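Two cuts of Heststead, which one should I show first?
Film Talk > Versions, Cuts and Restorations

petrel_k
Hello all. English is my second language, so please excuse me if some sentences are stiff.

I want to show Heststead to my brother-in-law, who has never seen it. I own the disc from Emix with both versions: the one from the cinema (90 minutes) and the longer one that came afterwards. I have watched both, but with a long time between them, and I don't trust my memory. Which one would you put on for a person who comes to it fresh? He likes slow films but he falls asleep if nobody speaks for a while.

gumleaf
Theatrical, no question. The long cut is for people who already love it. The whole ferry section is put back in and it kills the middle of the film stone dead.

marmalade_reel
Disagree with gumleaf completely. The ferry section is the middle of the film. Without it the sister turns up at the farm and you have no idea why she's angry. My partner saw the theatrical cut and asked me three times who she was.

gumleaf
She's angry because of the letter. It's in both versions.

marmalade_reel
The letter is on screen for a blink in the short one. You need to have seen the long one to know what it says.

petrel_k
This was also my impression, but I was not sure. In the short version I understood the letter only when I paused the disc. In the cinema one cannot pause.

oldsplicer
I'd like to push back on the name "director's cut" while we're here. The box of the long version says "extended edition". I've never seen anything in writing to say the director preferred it. People on this board repeat it as fact, and then the next person repeats that. It may well be that the distributor found the trims and glued them back.

tin_lantern
The commentary says the ferry was taken out after test screenings. You can hear that she's still sore over it.

oldsplicer
Sore over losing a scene is different from approving every frame of a later version. The colour is different as well. The farmhouse interiors in the long one are far too yellow for my taste.

tin_lantern
The yellow is the Emix transfer though, both versions have it. Compare with the old TV broadcast if you've still got a tape.

oldsplicer
I have, and I did, and I still find the long one worse. But fair enough, the theatrical isn't innocent either.

petrel_k
I put the disc in last night and compared the first meeting at the farm. To my eye both are yellow, and the long one is a little darker in the corners. I would not call it a big difference. My television is not new, so please don't take this as proof of anything.

What I noticed more was the music. In the short version the piano begins before she opens the gate. In the long version there is only wind until she is inside. I liked the wind much better and I had completely forgotten it.

marmalade_reel
Yes!! The gate! I was going to mention the gate. That one change is worth the price of the disc (and I paid too much for mine, I bought it when it was between pressings).

gumleaf
The wind is good. I'll give you the wind. It's still too long.

saltbush67
Long-time reader, don't post much. Has anyone tried the version they ran at the Malhotra? It was neither of these. The ferry was in, but shorter, and the ending was the theatrical ending with the boy on the road. I went in June with a friend and we both came out saying we'd never seen that arrangement before.

oldsplicer
Are you sure it wasn't just the long cut with a reel missing? That print has been around a fair bit.

saltbush67
Can't swear to it. But the shorter ferry had a line I don't remember from the disc, where the sister asks the price of the crossing and then doesn't pay it.

tin_lantern
That line is in the trailer for the original release. So it was shot, at least. I always wondered where it went.

petrel_k
This is very interesting to me. I always believed there were two versions and the matter was closed. Is there somewhere a list of the running times? In my notes I have 90 for the short one, but for the long one I only wrote "long", which is not useful.

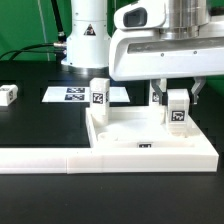

I should also say that I am not against cutting. In many films I would remove more. But with Heststead I feel that the short version was made by a person who was afraid the audience would be bored, and the long version by a person who was not afraid of anything, and both of these can go wrong. Perhaps the Malhotra print is somewhere in the middle. I would be glad to see it.

gumleaf
That's a better summary than most of the reviews, to be fair. But your brother-in-law falls asleep. Show him the short one.

marmalade_reel
There's plenty of talking on the ferry! It's the chattiest part of the whole film. If he's going to nod off, it'll be in the orchard, and the orchard is exactly the same in both.

oldsplicer
Not exactly the same. There's one extra shot of the ladder.

marmalade_reel
Oh well then, the ladder. He'll be gone for sure.

kettle_and_cork
If you want a softer start you could show him Hastcombe first. Same director, one version, no arguments. I know it's off topic but it got me into her films, and Heststead made a lot more sense afterwards.

gumleaf
No arguments about Hastcombe? Have you met this board? See the thread on the aspect ratio, it's at 1011 replies and still going.

kettle_and_cork
I take it back.

petrel_k
Thank you to everyone. I have decided on the long version, with a pause for tea after the ferry, so he has an opportunity to stand up and walk a little. If he asks who the sister is, I will write it here and gumleaf may enjoy it.

saltbush67, if you hear that the Malhotra will show their print again, would you please write it in this thread? I am a few hours away by train but I would come.

saltbush67
Will do. Their new program usually goes up at 9 in the morning on the first of the month, and I'll have a look when the next one is out.

oldsplicer
If you do go, please note the running time. From the first logo to the last card, and leave out the ads.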